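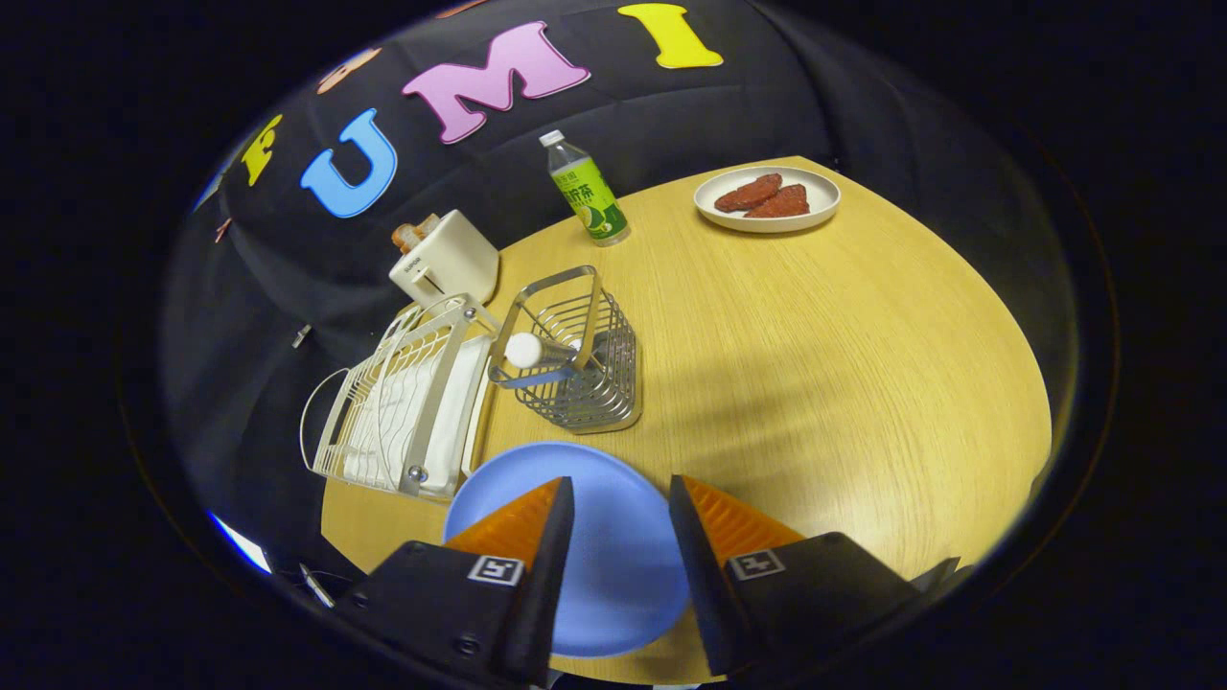 How often does an oiled wood table need a new coat? When water stops beading on it, which in a house with normal use means every 12 months for the top and far less often for the legs.

I keep a log of finishes. The kitchen table has been on hardwax oil for four seasons now, and the interval has settled into a yearly job that I do in December, when the heating is on and the air indoors is dry. Drying goes faster then. The tin says eight hours between coats. I wait overnight.

The sequence has changed little. Wash with a barely damp cloth, leave it until morning, then sand with the grain at 200 grit. Going finer closes the surface and the oil sits on top instead of soaking in. I tried 1,000 grit once on a shelf and the second coat stayed tacky for days. Vacuum, wipe with a dry cloth, and put on 2 thin coats. Any oil still shiny after fifteen minutes gets wiped off.

Henryk Chmielewska, who sold me the table, uses Dornano oil and applies it with a white pad. I used the Peltent one this year and put it on with a cotton rag. The rag left lint in one corner - my fault, it was a new rag and I had not washed it. Coverage was the same as far as I could measure by weighing the tin before and after.

Rags soaked in drying oil can heat up and catch fire on their own. Mine go flat on the concrete outside until stiff, then in the trash. Do not ball them up.

Ring marks are a separate problem. White ones usually sit in the finish and come out with a light rub of oil on a gray pad. Black ones are in the wood, and I have one by the window that oxalic acid has only faded to brown. I will try a second round in spring.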